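3.2 Fabric care and colour loss in shared households

The second part of the survey dealt with the washing of dyed cotton and wool at home. Households in Conlow and in the neighbouring settlement of Stitow were asked how they sort, wash and dry coloured items, and who in the household decides about it. In total 356 households returned a usable form. Forms on which the page about drying was left blank were kept, but they are not included in the discussion of sunlight below.

Red was the colour which respondents mentioned most often when they were asked about damage to other items. This agrees with the earlier interviews by Muriithi, in which red textiles were described as "the ones you wash alone". Many respondents keep a separate day for red items, or wash them by hand in a basin. The size of the item also plays a role. A large piece of cloth takes up so much of the machine that it is washed alone in any case, and the question of sorting does not come up (Figure 2). 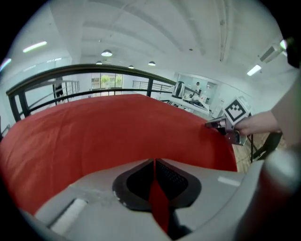

Figure 2. Large red fabric with soft folds.

In 37 households the respondent said that a red item had stained other laundry during the last year. The stained items were mostly underwear, pillowcases and school shirts. It should be noted that the form did not ask for the water temperature, and therefore we cannot say whether the cases are connected with warm washing. Some respondents added a remark on this point by themselves, but the remarks are too few and too different in wording to be compared.

The advice which people follow comes mainly from older relatives. Salt or vinegar in the first wash was named very often, also by respondents who were not sure that it helps. The printed care label was named less often. Several persons wrote that they cut the label out when the item is new, as it scratches the skin, and afterwards they wash the item by habit. The Pliltisora leaflet on household textiles, which was distributed in both places in February, was known to more than half of the respondents, but only a small part of them had kept it.
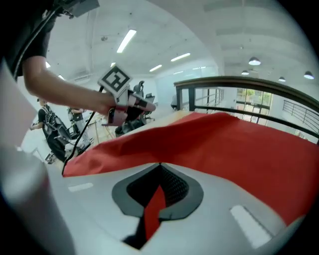

Drying was the point on which the two places differed most. In Stitow the houses stand close together and the lines are mostly indoors or under a roof. In Conlow most of the laundry hangs in the open yard, and respondents there spoke of fading more than of staining. They described the fading as uneven, with a pale stripe along the fold where the cloth lay over the line. Turning the item inside out before hanging was a common answer to this problem, while moving it to the shade during the afternoon was mentioned only in households where somebody is at home at that time.

We also asked what is done with an item once its colour has become weak. Dyeing it again at home was rare. More usual was to give it a lower use, for example as a cover for stored furniture or as a cloth for cleaning, and the respondents did not regard this as a loss. The question of repair is treated in Section 3.3.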